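Mikolari felt table cloth, teal: my review after some months of use
Posted by Zeeshan Paracha, 2025-07-10 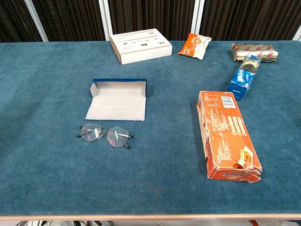
The cloth on my table, with a few small boxes and snacks on it.

I bought this cloth in November for the long table where I sort and pack small things. Before it I had a bare table top, and every box I put down made a noise and left a mark. My neighbor Bernd Diekmann has the same cloth in gray on his card table and he was satisfied, so I ordered one too. I chose the size 300 x 200 cm, which is the largest they sell, and cut off what I did not need.

First the color. In the shop it is called Javus Blue, but for me it is teal, more green than I expected. I like it. White cardboard is very easy to see on it, and bright snack packets also. Dark things are a little harder to find in the evening.

The surface is soft like velvet and it has a direction. If you move your hand over it one way it becomes lighter, the other way darker. You can see these patches in my photo. Some people will find this beautiful and some will think the cloth is dirty. I brush it in one direction on Sunday and by Tuesday the patches are back, so now I brush it less.

For the use I am content. A flat box stays where I put it, also when I push another one against it. Wrapped bars and small packets do not slide. Paper is different: thin sheets catch on the cloth, and writing on it without a hard pad is not possible. I have tried with a ballpoint and made two holes in a delivery form.

Cleaning takes patience. Crumbs go down into the pile and a dry cloth only pushes them around. A vacuum cleaner with the small brush works well, a lint roller works better but you use many sheets. I spilled tea one time. I pressed it with kitchen paper right away and the spot is now almost gone, but I know where it is.

The weight is given as 278 grams per square meter. I did not check this, but it feels thicker than the Memon cloth I had before, which became shiny at the front edge after one winter. The Mikolari has no shiny places until now. The cut edge does not fray, so I did not sew it.

One complaint is the folds. It came folded in a small bag and the lines stayed for 28 days, even with a steam iron on low. A roll would be better, and I would pay more for it. There was also a strong smell in the first week, please open a window.

I give four stars of five. For sorting, packing or card games I recommend it. For a desk where you write, take something smooth.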